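Wiping down: a talk for the Skutside shared workspace people
Speaker notes, July 2024 version

(Wait for the chairs to stop scraping. Water's on the left.)

Hi everyone, and thanks for giving up your lunch for a talk on cleaning tables! I love this topic far more than is reasonable, so if I speed up, wave at me.

Start with the numbers. We have 142 seats across the two floors. At Pisilside, where I learned all this, it was 301 seats and one cupboard of cloths, and the cupboard was locked most mornings. (Pause, let them groan.)

SLIDE 2: Crumbs first
Dry stuff comes off before anything wet goes on. Brush it into your hand or a dustpan, never onto the floor you're about to mop. Melahat Uçar taught me this at Pisilside by handing me the mop afterwards. Lesson learned, thank you Melahat!

SLIDE 3: How much spray
Less than you think. Two squeezes does a café-size round table. If you can see a puddle you'll be chasing it to the edge and down the pedestal. Around laptops, spray the cloth and leave the table alone.
(Do the demo with the tray. Don't forget the tray. I forgot it at Vukside.)

SLIDE 4: Round tables
My favourite slide. Everybody wipes a round table in circles, and the dirt ends up in a ring around the rim. Go across in overlapping S shapes, far side to near side, then do one lap of the edge with a clean fold. It's so satisfying. Get someone up to try it.

SLIDE 5: Cloths
Fold in half, then in half again, and you've got eight clean faces. Colour coding: yellow for tables, blue for glass, red stays in the washrooms. We bought 700 last September and 171 are still in the wrap, so please take a fresh one whenever you want. Hot wash, no fabric softener.

SLIDE 6: At the table
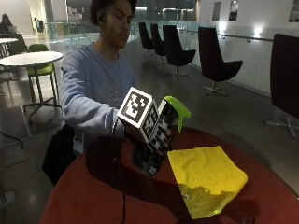
Do I need to rinse the table after spraying?
For everyday café and desk tables, check the label on your cleaner; ours is a no-rinse one, so a second pass with a dry cloth is plenty. Where people eat straight off the surface, follow with a damp cloth.

SLIDE 7: Glossy tops
Dark shiny colours show every streak. Finish with a dry face of the cloth and crouch down to check it against the light.

Hand over to King-fai Yu for the refill station and the Mikkelsen order forms. Leave slide 7 up while he plugs in.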